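Home | Lyrics | Artists | Submit | Help

Ticket: lyrics showing under wrong album
Opened by: Bendik Boström
Status: open

Artist page for Celetska. All the songs from Mostside now sit under "Unreleased". They're not unreleased, album's been out since May. Search by title works fine, search by album gives 2 results, both wrong.

Also second verse of Lundgren is gone. Page stops after the first chorus, then the rating stars. I typed that verse in myself so I know it was there.

Tried: logged out and in, other browser, phone. Same. Cleared cache. Same.

Update. Edited the album field by hand on one song, saved, looked ok, reloaded, back to Unreleased. So somthing is overwriting it. Not doing the other 40 by hand if it just reverts.
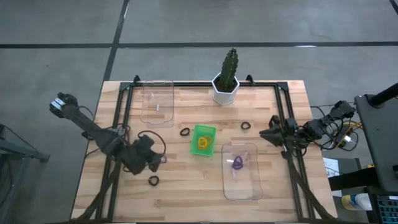 Halvard Moen replied that the overnight import does this whenever the album field has a trailing space, and Mostside has one. He's taken it out on the album record and wants the songs left alone until the next run. The missing verse is separate, he thinks: the form cuts anything over 500 characters in one block, so put a blank line in the middle of the verse and resubmit.

Ok. Split the verse, resubmitted, all there now. One line has a doubled "the" but thats how she sings it, please dont let anyone fix it.

Albums: most moved back after the run. Drostus still under Unreleased, probably same space problem in the song title this time. Checking. Yes, space at the end. Removed, waiting on next import. Leave ticket open til then.

Recent tickets
Rating stars not saving
Duplicate artist page, different spelling
Chorus repeated twice on print view
Can't upload lyrics from phone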